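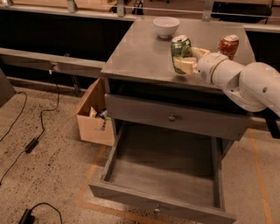 HOME & HABITS

The bedside cabinet clear-out

By Mihret Endale
3 min read

I have put off my bedside cabinet since January. Desks I can do, kitchens I quite enjoy, but a bedside cabinet is where things go to be forgotten, and mine had a phone charger in it for a phone I gave away.

My neighbour Waltraud Egger swears by starting at the bottom. Pull the lowest drawer right out, empty it completely and leave it open while you deal with the top. Drinks cans go first (two is my usual shame), then any bowl that ought to be in the kitchen. Keep an open cardboard box beside you for whatever lives elsewhere, and don't stop to read anything!

I went for grey when I bought mine, with little round knobs, and I still love how calm it looks with the drawers shut. The top drawer now holds a book, hand cream and my glasses. The bottom one has spare pillowcases and, so far, nothing else.

Comments

Ibsa Beyene: Did mine last night. Found 30 hair grips and I'm bald.

Zewditu Feyisa: Do you line the drawers? Mine catch on everything.

Contact us | © Tamiru Magazine | Back to top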